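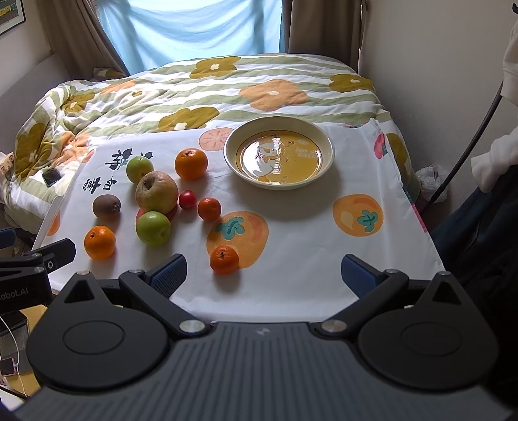
Fruit, duck plate and the blue finger pads.

I have worked on the gripper pair since August, mostly in the evenings, and now I can write a little about the pads. The first ones were hard and smooth, and round things slipped out of them. For the blue ones I use a softer mix from Wollero. I let it cure for five hours before I take it out of the mould.

My test is simple: take one piece of fruit and put it on the plate. I keep a log of every try, and yesterday the log reached 1257 lines. A big orange is easier for me than a small tomato, because the pads must nearly touch and my linkage has some play there.

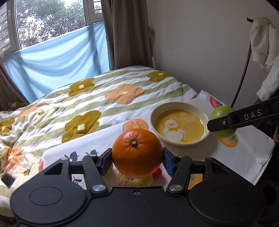

Large orange between the jaws, lime on the other side.

The next job is the play in the joints. I have ordered new bushings from Toom, 115 dollars with postage to Umosstead, a bit dear for such small parts. If they fit, I will put the drawings here.

© Pranduser | Contact | Back to top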